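Category: Bikes / Suspension and Drivetrain

Pernine's second-generation air fork keeps the outer shape of the first and changes almost everything inside it. The negative chamber is larger, the air piston is shorter, and the damper now uses a sealed cartridge that can be removed with a cassette tool and a 2 mm hex key. Claimed weight is 1391 grams with an uncut steerer.

Jhonatan Yupanqui, who led the damper work, says the old fork sat too high in its travel for lighter riders. "They let air out to get the first third moving, and then it dived under braking," he says. The bigger negative chamber lowers the force needed to start the fork moving, so riders can run more pressure for the same sag.

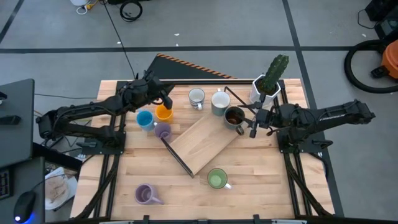 Low-speed compression has eight clicks, and the difference between neighboring clicks is small. We left it at three from closed on the Nakcombe loop and at five on the rougher Pruitt descent. Rebound has a wider range than most riders will use. The fastest settings only make sense at very low pressures.

Service intervals are longer than before. Pernine asks for a lower-leg service at 177 hours, and the dust seals are a standard size that most shops stock. The axle is still the Canow threaded type, which is slow to remove but did not loosen during the test.

The fork goes on sale in October, in two travel options and one color.

14 comments | 3815 views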